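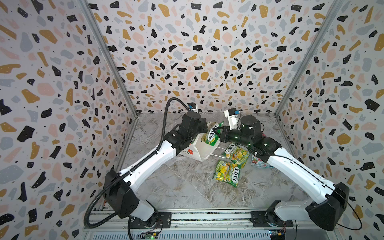 2 min read

Misville Tartan Weaving Project: progress report to the Custcombe Fund
August 29, 2018

Of the 356 metres of kilt cloth planned, 300 are off the loom. The remaining length is warped and will be woven in September. Colour matching of the green weft took two dye lots; the first dried too blue and has been set aside for scarves.

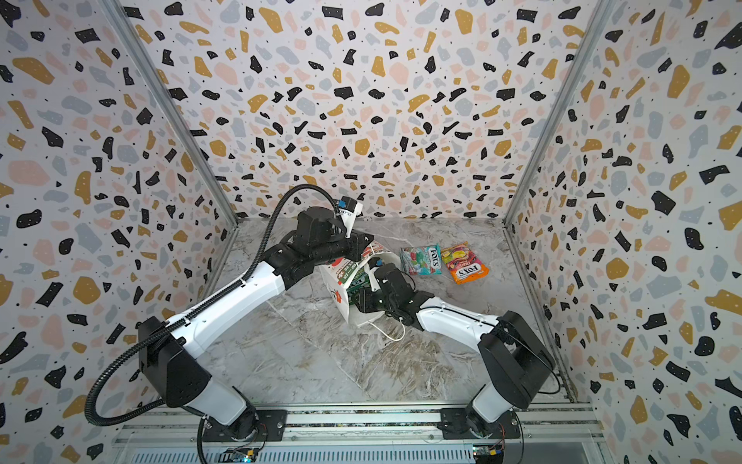 White paper shopping bag between the arms.

Spending to date is $2,486, mostly yarn and finishing. Pruitt raised its finishing charge in the spring and the increase was met from the repairs line.

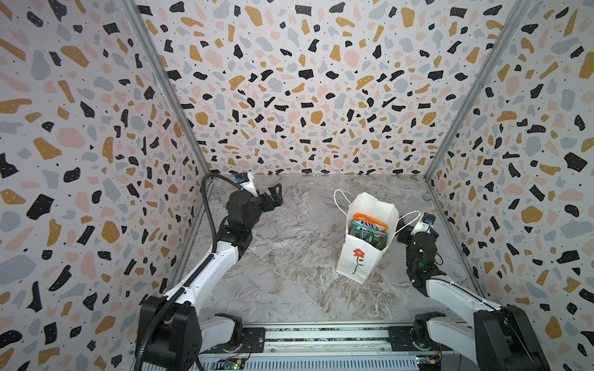

Terrazzo-pattern walls, marble-look floor.

Pleating has started on 18 kilts for the Grerkerard pipe band. Waist measurements for the junior players are still outstanding, and their cloth will not be cut until they arrive. 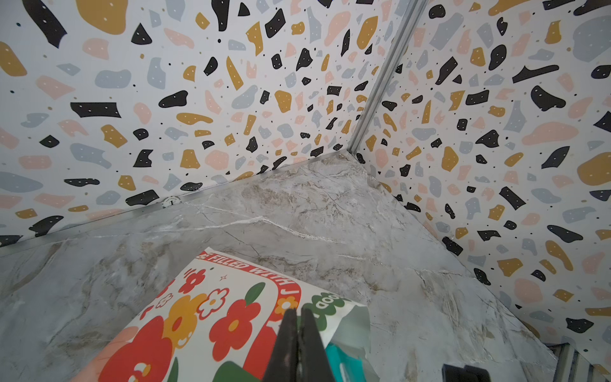

Gripper fingers over a floral printed bag.

No change to the grant amount is requested.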